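Budgeting for a Two-Arm Cell: Where the Money Goes After the Arms

The purchase order for a pair of robot arms is usually the shortest document in the project. It lists two arms, two grippers, a controller and a delivery date in April. The spending that follows is harder to forecast, and most first-time buyers leave it out of the request that goes to finance.

The planning group at Istwood, a maker of paper goods and light packaging, spent the spring working out what it would cost to have two arms fold sheet stock by hand-sized increments. Folding is an awkward job to price. The sheet has no stiffness to speak of, it moves when one corner is pushed, and both arms must often hold it at once. A quote based on payload and reach says very little about any of this.

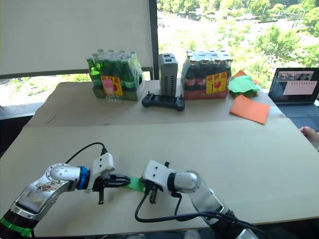
Start with the bench, then the arms

Istwood's first draft put 38 percent of the budget into the arms and grippers. The figure looks low until the rest is written down: bench, guarding, power, cabling, a computer to run the cell, spare fingers, sheet stock, and the hours of the person standing next to it. Labor was the largest line after hardware and the one most often cut in review. It was restored each time.

Cabling deserves its own line. Wrist cables flex on every cycle and should be bought in pairs, with one set on the shelf. Leave enough slack for the full working reach and decide early where that slack will go. On two arms that share a work area, a loop that clears one arm can still catch the other.

The bench covering is cheap and should be treated as a consumable. Budget to replace it on a fixed schedule. Its color matters if cameras are used to find the sheet, and a plain, matte surface in a tone well away from the stock will save more setup time than a better camera.

Fingers wear, so count them

Two vendors were asked for gripper pricing. Vestier quoted a set of metal fingers at $240 and Ammann quoted a comparable set at $700 with a harder coating. The difference is easy to defend or attack on paper, depending on how often the tips touch the bench. In folding work they touch it often, as the finger has to get under the edge of the sheet.

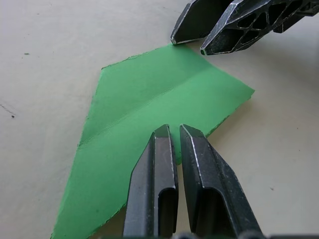
Finger edges rubbed to bare metal, with a creased green sheet between the two grippers.

Istwood chose the cheaper set and bought three. The reasoning was that any coating would be lost at the tips first, and that a fixed replacement interval was simpler to plan than an inspection routine. A plant running heavier board might decide the other way. Either choice is sound if the interval is in the budget from the first year.

Stock for trials is the other item that gets missed. The group set aside 900 sheets for setup and testing and charged them to the project. Offcuts from the production floor were considered and rejected for the timed trials, though they remain good enough for early work on grip position.
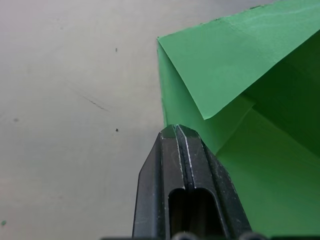

Acceptance terms should be settled before the deposit is paid. A vendor will offer cycle time, which is simple to measure and tells the buyer little about fold quality. Istwood wrote its terms around the sheet: where the crease falls, how far the corners miss each other, and whether the stock is marked. The approach to the edge was written up separately. With the fingers closed and the tip near the left edge of a green sheet, as here, there is only a very thin line of shadow to suggest that the paper is off the table at all, and a small error in height decides whether the finger goes under or pushes. The terms therefore state a height tolerance at the tip, measured at the bench and repeated after any change of fingers.

Integration was quoted by Rarham as a fixed price with a day rate for changes. The group asked for the change rate to be capped, and got the cap in exchange for a longer payment term on the vendor's spare parts. Training for two operators was included. A third was added at the buyer's expense, so that the cell could run through a Friday shift without borrowing staff from another line.

The second-year figure went to finance on its own page. It covers fingers, cables, bench covering, one service visit and trial stock for a new sheet size - nothing for additional arms.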